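Stolness Community Hall to host Barbieri Supper Club's autumn season

STOLNESS, Saturday, March 10, 2018 – The Barbieri Supper Club is delighted to announce that its autumn season of shared meals will open at Stolness Community Hall at the end of the month, and that everyone in the district, from the oldest families on the river flats to people still unpacking their boxes, is warmly invited to pull up a chair.

The club began in the back room of Barbieri Fine Foods, when the shop stayed open late one wet evening and a handful of regulars ended up eating minestrone on upturned crates. It has grown a good deal since then (the crates were retired long ago, to general relief) and the move to the hall gives it a proper kitchen and room for 100 diners at a sitting.

"We've been squeezing past each other with hot soup for so long that I hardly know what we'll do with all that floor," said Leanne Rowbotham, who founded the club and still plans every menu. "What I love most is seeing neighbours who've waved across the road for years finally sit down together and argue over the last piece of bread. That's the whole idea, really, and it always has been."

The opening night menu leans on what is good in local gardens at this time of year. Guests can look forward to roast pumpkin with sage, a slow-cooked lamb shoulder from Gekier Farm, a big dish of silverbeet and white beans, and plum cake made with fruit put up in December, when the trees along Sirko Lane were so laden that people were leaving buckets on each other's doorsteps. There will be a vegetarian main at every supper, and gluten-free plates can be arranged by letting the club know when booking.
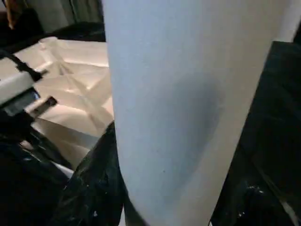 Photo: Barbieri Supper Club

Finlay Moffat will run the kitchen this season, after many years cooking for shearing teams and, more recently, for the school camps out past the weir. He is looking for helpers of every level of skill, and is particularly keen to hear from teenagers who might like to learn to cook for a crowd.

"If you can peel a spud you're in, and if you can't I'll show you," Mr Moffat said. "By the second supper you'll be making gravy for a full hall, and I promise you that's a lovely thing to be able to do. My gran taught me on a wood stove with a temperamental door, so the hall oven feels like a luxury."

Each supper will run from six o'clock until nine, with two courses and a cup of tea at the end. Music will be kept gentle so that people can hear themselves talk, although the piano is there for anyone who feels moved to play it once the plates are cleared. Children are very welcome, and there will be colouring-in and board games in the side room.

Supper is pay-as-you-feel, as it was in the shop, and money left over once the groceries are paid for will go towards new shelving for the hall pantry. Donations of home-grown vegetables, herbs, eggs and jam are gratefully received at Barbieri Fine Foods during trading hours. Please label jam with the fruit and the year, as there was some confusion last season between the quince and the chilli.

Seats may be booked at the shop counter or by leaving a name on the sheet in the hall foyer. Anyone who would enjoy a supper but finds it hard to get there after dark is encouraged to mention it when booking, and a lift will be organised.

About the Barbieri Supper Club
The Barbieri Supper Club brings people in Stolness and the surrounding district together over a home-cooked meal. It is open to all, and there is no membership fee.

Media enquiries
Leanne Rowbotham, Barbieri Supper Club, care of Barbieri Fine Foods, Stolness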